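Wendwood Table Clearing Set: README

January 2025
By Dolores Thibodeaux

This set covers one small household job, putting things where they belong on a table. Plates, racks, a few odds and ends. I took over the notes in August and rewrote most of them, mainly because the old version promised more than the files could back up.

## What is in it

1,130 clips in total. 248 of them have been checked by a second person against the written label. The rest have one label from one person, and I would treat those labels as a first guess. The old README called the whole set "verified." I have removed the word.

The objects are ordinary kitchen stuff: round plates, wire racks, and small items that end up near them. Fendar supplied the first list of object names and Krishnan the second. The two lists do not agree. A rack is a "drainer" in one and a "cooling rack" in the other, and I doubt anyone looked at how the thing was being used before choosing. I have settled on "wire rack" everywhere.

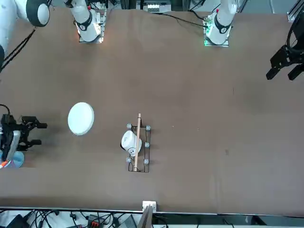

The label "tidy" is the one I trust least. It was given whenever the labeler felt the table looked finished, and people differ a lot on that. A plate beside a rack is finished for one person and half done for the next. If you plan to score anything against this label, read 20 clips yourself first and see if you would have said the same. I did, and I often wouldn't have.

## Fields

- `clip_id`: unique, as far as I can tell
- `objects`: plain names, separated by commas
- `start_state`, `end_state`: free text, spelling left alone
- `tidy`: yes, no, or blank (blank means skipped, please don't read it as no)
- `second_check`: yes for the 248, otherwise blank

## Known problems

31 clips have an end state that does not match the objects listed at the start. They are still in the set, marked in `mismatch.txt`.

"Plate" covers flat plates and shallow dishes alike. Splitting them was on the Tredimard to-do list and I see no sign it was started.

Partly hidden objects are sometimes listed and sometimes left out. There was no rule.

## Use

Fine for trying out sorting and naming of table items. I would not use it to claim anything about how people keep their kitchens. Send corrections with the `clip_id` and what you think the label should be.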